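Mallow 28 hardwax table oil
Sold by Drarkcombe, tin or 5 liter can

Clear oil for wood tabletops, benches, counters. Low smell. Satin. Not for decks, not for anything that lives outside.

Same oil we sold as Neagu Clear. New lid, new label, recipe unchanged. Old tins fine to use up if the skin comes off in one peice.

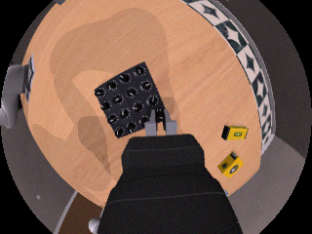 Two thin coats beat one thick one, every time. Wipe on along the grain, leave 11 minutes, wipe off everything that hasn't gone in. On light orange-tan wood with fine, slightly darker grain lines you want the very thinnest first coat - too much and the color goes muddy. Dark woods more forgiving. Keep your test patch somewhere underneath.

Prep
Sand to 180, no finer. Vacuum, then a barely damp cloth. Old varnish has to come off completly, oil won't get through it. Waxed tables need a spirit wipe first, maybe two.

Drying
Overnight between coats. Light use next day. No hot mugs for 5 days. Rags flat outdoors to dry, never balled up in a bin - they can catch fire.
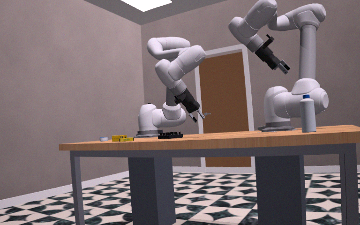
Ruxandra Pană wrote in to say the second coat stayed tacky on her long kitchen table until she buffed it with a white pad, and could we please put that in the instructions. Done. Tacky after a night = too much oil. Buff hard, open a window, wait.

Tomás Simões asked about water rings. Small ones: rub with a drop of oil on the pad. Big ones: sand that board edge to edge and re-oil, it blends in fine.
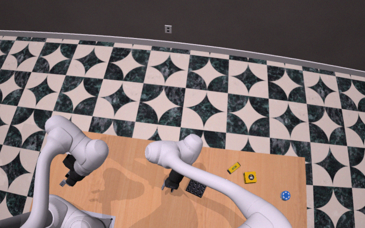

Light orange wooden tabletop, faint grain.

Also in the range: Ulach soap for weekly cleaning, white pads, lint-free cloths.

Order code 1388. Tins in stock, 5 liter can back in May. Trade prices on request, ask at the Drarkcombe counter.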